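Cleltholm Residence Services
Facilities Request Detail

Request no.: 81-C
Location: Penry House, shared kitchen, second floor
Category: Cabinetry and hardware
Priority: Routine
Opened: 2025-05-05
Requested by: Fung-ping Hung, Residence Office
Assigned to: Leonardo Marchetti, Joinery and Fixtures
Status: Awaiting parts

Summary
Bar pull handle on kitchen cabinet front turns in the hand and does not stay tight.

Initial report (F. Hung)
Residents report that the long dark handle on the cabinet next to the drawer unit has become loose. It can be rotated slightly when gripped at the lower end. Two residents have tightened it from the inside with a household screwdriver, and on each occasion the movement returned within days. The drawer beside it opens and closes normally. Please advise whether the cabinet should be taken out of use.

Response 1 (L. Marchetti)
The cabinet may remain in use. Residents are asked not to tighten the screws further, as overtightening can crush the panel behind the screw head. Please confirm whether the door has been rehung or adjusted since the October refit.

Response 2 (F. Hung)
No adjustment is recorded for this kitchen after the refit. The notice to residents has been posted.

Site visit (L. Marchetti)
The following was carried out.

1. Door opened and both handle screws inspected from the inner face. Upper screw sound. Lower screw turned freely without drawing tight.
2. Both screws removed. Original length 30 mm. The lower screw was worn at the tip, and the thread inside the lower post was partly stripped.
3. Handle removed and screw holes checked. The lower hole has been enlarged by movement. No splitting found in the panel.
4. Handle refitted with a washer behind each screw head. Movement reduced but still present at the lower post when pulled sideways.
5. Hinges checked and found secure. Door alignment left as it was.

Assessment
The fault lies in the thread of the lower post. Replacing the screw alone will not correct it. The handle should be replaced as a complete item and the lower hole plugged and redrilled before fitting.

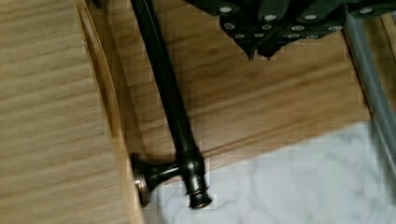

Penry House kitchen: bar pull, lower post and end cap.

Parts
Rinder bar pull, dark bronze finish, one required. The stores list shows 54 handles purchased for the refit and none remaining in stock. An order has been placed through the Hasura purchasing portal under the existing hardware account. The finish must match the other handles in the kitchen; a plain black substitute should not be accepted on delivery.

Response 3 (F. Hung)
Order approved. Please state how long the kitchen will be needed and whether the cabinet must be emptied.

Response 4 (L. Marchetti)
Allow 60 minutes, plus time for the filler to set. The contents may stay in place, but the counter above the cabinet should be cleared. The door will be without a handle overnight and can be opened by its edge.

Outstanding actions
Residence Office: notify residents once a delivery date is received.
Joinery and Fixtures: plug and redrill lower hole, fit new handle, return old handle to stores for disposal.
Joinery and Fixtures: check the remaining handles in the same kitchen for movement during the visit and record any defects as separate requests.

This request will remain open until the new handle has been fitted and the Residence Office has confirmed the repair.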